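A mesa branca e as coisas que passam por ela
Galeria - 30 de setembro de 2024

Há quem colecione selos. Eu, pelos vistos, coleciono mesas desarrumadas! Esta galeria começou porque a Skye MacKinnon me pediu que lhe mostrasse a sala de Plerkside depois das mudanças do verão, e eu, que nunca sei responder em duas linhas, acabei por escrever isto tudo.
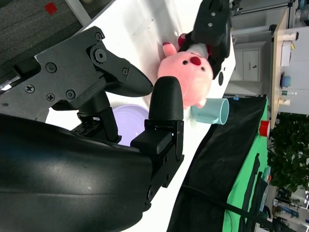
A Skye só conhecia a sala do tempo em que tínhamos lá a mesa antiga, a castanha, que abanava sempre que alguém pousava um cotovelo. A branca veio da Nisbet, em segunda mão, e custou-me 119 euros com a entrega incluída (regateei, confesso, e com algum orgulho). É um gosto trabalhar nela, há imensa luz, mas guarda todas as dedadas e manchinhas do mundo. Passo-lhe um pano, viro costas, e lá estão elas outra vez.

O porquinho cor-de-rosa
Peluche redondo, nariz vermelho, olhinhos escuros e um bracinho curto no ar, como quem pede a palavra numa reunião. Digo porquinho porque é o que me parece, mas já ouvi outras teorias, todas defendidas com muita convicção. Gosto tanto dele que mudou de prateleira três vezes desde a primavera e continua sem lugar certo.

A caneca deitada
É verde-água, clarinha, e ali está ela de lado, com a asa virada para o peluche. Tenho um fraco por esta cor. Se encontrar outra igual na feira, trago-a, mesmo já não havendo espaço no armário (não digam nada lá em casa).

A taça lilás
Vê-se só em parte, mas a borda lisa e brilhante chega para se perceber porque gosto dela. Em Plerkside as taças servem para tudo: clipes, botões, rebuçados, as chaves do portão. Esta é das minhas preferidas e, por mim, ficava sempre em cima da mesa, cheia de tangerinas em dezembro.

Os tecidos do lado direito
O preto, pendurado na borda, tem uma etiquetazinha azul perto do canto, e logo a seguir vem o verde, um verde bem vivo, cheio de pregas e com alças. Sou incapaz de dobrar panos como deve ser. A minha mãe dobrava um lençol de elástico em quatro gestos e aquilo ficava um livro; eu faço uma bola e fecho a gaveta depressa. A Skye ofereceu-se para me ensinar o método dela, que aprendeu num folheto da Falel - já vou na segunda lição e o resultado continua a parecer uma bola, só que mais achatada.

A secretária lá ao fundo
Madeira clara, por trás do armário branco. É a zona que mais me envergonha e de que mais gosto ao mesmo tempo: um recipiente branco, uma caixa também branca, uma tacinha azul, dois frasquinhos. Cada vez que me sento ali para arrumar, começo a abrir coisas, encontro um bilhete antigo ou uma fotografia, e quando dou por mim passou a tarde. O inventário que fizemos na primavera ia em 57 caixas e caixinhas na sala toda, e isto sem contar com as que estavam dentro de outras!

O chão
Alcatifa cinzenta, a mesma de sempre, com um quadradinho vermelho marcado no canto. Quis trocá-la quando veio a mesa nova, mas o orçamento da Jonow passava dos 600 euros e achei que ela ainda aguentava mais um inverno. Em troca prometi-lhe uma limpeza a sério, que está marcada para quando eu tiver coragem de arrastar os móveis.

Para quem perguntou pelas galerias anteriores: são 21 e estão todas na página de arquivo, da mais recente para a mais antiga. A da cozinha continua a ser a mais visitada, vá-se lá saber porquê, e a do corredor tem legendas trocadas que ainda hei de corrigir. Se reconhecerem a marca da caneca, escrevam-me, por favor - ando há meses à procura do resto do conjunto e já aceito até peças com uma lasca ou outra.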